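Rostinitz Brings Two-Armed Table Setting to Its Gasside Kitchen, and Our Crew Gets Its Mornings Back

GASSIDE, 28 Feb 2026
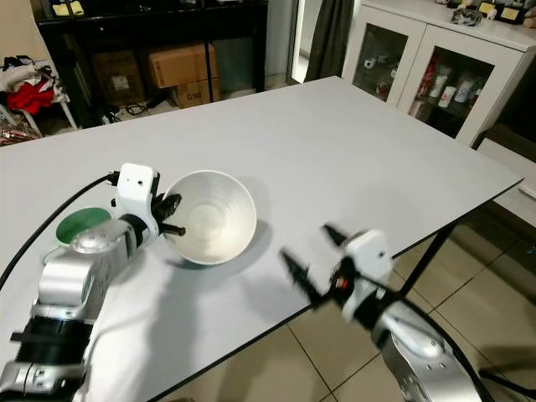
Oyelaran

I run the dining side at Rostinitz, and I've been asked to write this announcement myself instead of handing it to the press office, so please forgive me if it sounds like me talking across a counter. I'm excited! Starting this spring, the staff dining hall at our Gasside plant will have two-armed robots laying out place settings before the lunch shift – bowl, mat, spoon, cup, the whole thing, 1,298 settings on a normal day.

If you've never worked in a big canteen you may not know how much of the job is putting things down on tables. Our hall opens at eleven. Until now the first crew came in at five, and most of what they did before sunrise was walk. Carry a stack, put down a bowl, straighten the mat, take a step, do it again. I did that shift for years before I moved into the office and my wrists can still tell you all about it.

The system comes from Plirkside, who have been great to work with (and very patient with my questions). It has two silver arms, each with a white housing at the end and a pair of black ridged fingers that open and close. One of the bench tasks is a plain white bowl and a round green mat. It sounds like nothing. Then you try to describe to an engineer how you pick up a glossy bowl by the rim without tipping it, and you find yourself standing there moving your hand in the air, because you've never had to put it into words before.

Which brings me to the part I most want people to hear. Our own kitchen crew did the teaching. A group of 15 signed up, all on paid hours at their regular rate, and between them they have put in 262 hours at the bench so far. They decided where the bowl should end up, how much of a gap is fine and what counts as a sloppy setting. When the Plirkside folks thought a placement was good enough and our people didn't, our people won. I was very proud of that.

So what changes for the crew? The five o'clock start is going away. The first shift will begin at seven, and its paid hours stay the same length. Nobody is losing a job over this and nobody is losing hours, and that's written into the agreement we signed with the staff before any equipment was ordered. The time that used to go into laying tables goes into the food. We've wanted to bake our own bread for ages and never had the hands for it, and now we will. The soup counter is getting a second person at noon, too, so if you've ever stood in that line with a 30-minute break ticking away, you'll be glad.

Three new posts are opening up as well, looking after the arms day to day: loading the trays, checking the fingers for wear, stopping things when something looks off. Crew members get first pick, and the training is done at the plant during working hours.

I won't pretend everybody cheered. Some of the crew liked the quiet of the early shift and told me so, and a couple of them had their whole family schedule built on being home by one. We've kept a handful of early starts in the bakery for anyone who wants them. There's also plenty the arms won't be doing. They don't serve or clear, and they don't handle anything hot. Wiping down stays with people for now – we talked about it a lot and none of us were ready.

The first tables go live in the east end of the hall, with the rest following by July. After that we'll look at our second dining room, which is smaller and has round tables, and round tables are a whole different headache. Total capacity across both rooms is around 2,000 seats, so we're taking it one section at a time.

Diners at Gasside don't need to do anything differently. Come in, sit where you always sit, and if your spoon is on the wrong side, tell the person at the counter and we'll get it fixed.

About Rostinitz

Rostinitz makes pump housings and valve parts at its Gasside plant and runs its own kitchens and dining rooms for employees and visiting contractors.

Press contact

Rostinitz Dining Services, Gasside plant, main reception. Visits to the dining hall can be arranged outside lunch hours.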